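Planning an Equipment Purchase for a Small Robot Cell
Course handout, unit 2 - Kyrylo Kuzmenko

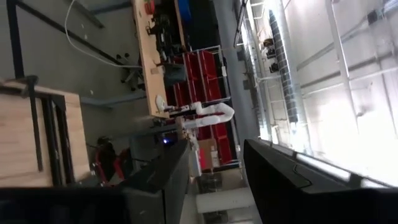 The price on the arm quote is the number everyone remembers, and it is usually the smallest surprise. Students who hand in a budget with one line for the robot and one line for "misc." get it back. For this unit you will write a full equipment plan for a cell with one arm, one gripper and one workbench.

Start with the task. Write down the heaviest part, the longest reach and how many parts an hour the cell has to handle. Do this before you open a catalog. Payload figures cover everything past the wrist flange, so the gripper, its bracket and any wrist camera come out of the same allowance as the part.

What goes in the budget

Arm and controller. Ask whether the teach pendant is included.
Gripper and a spare set of fingers. Fingers wear and get bent.
Bench or stand. It has to be stiff enough that the arm doesn't shake it at speed.
Power, network cable and cable covers for any run that crosses a walkway.
Storage. Bins and shelving are cheap but they take floor space, so draw them on the plan.
Lighting and blinds, if the cell uses cameras. Daylight from a large window changes through the day.
Risk assessment and any guarding it calls for.
Training time, counted in staff hours.
Shipping, and a service contract if you want one.

Worked numbers

Take the gripper package from the Graluvo quote used in class. The gripper is $2,788. A spare finger set is $833. Two spare sets bring the package to $4,454 before shipping. The Drastwood quote looks lower on page one, but it leaves out the mounting bracket and the cable. Put both quotes in the same table with the same rows, and write "not quoted" where a supplier left something out. Don't leave the cell blank.

Lead time

The gripper in this exercise has a lead time of 16 weeks. An order placed on November 12, 2025 would not arrive before the end of February, so don't schedule operator training for that month. Order the bench and shelving early. They can be set up and leveled while you wait - and if the layout is wrong, you find out before the arm is bolted down.

Floor plan

Eilif Magnusson will go over the drawings in the lab session. Bring yours to scale, with the full reach of the arm marked as a circle. Show doors, outlets and the space a person needs to get behind the bench.

To hand in: the task sheet, the quote comparison, the floor plan and a one-page schedule.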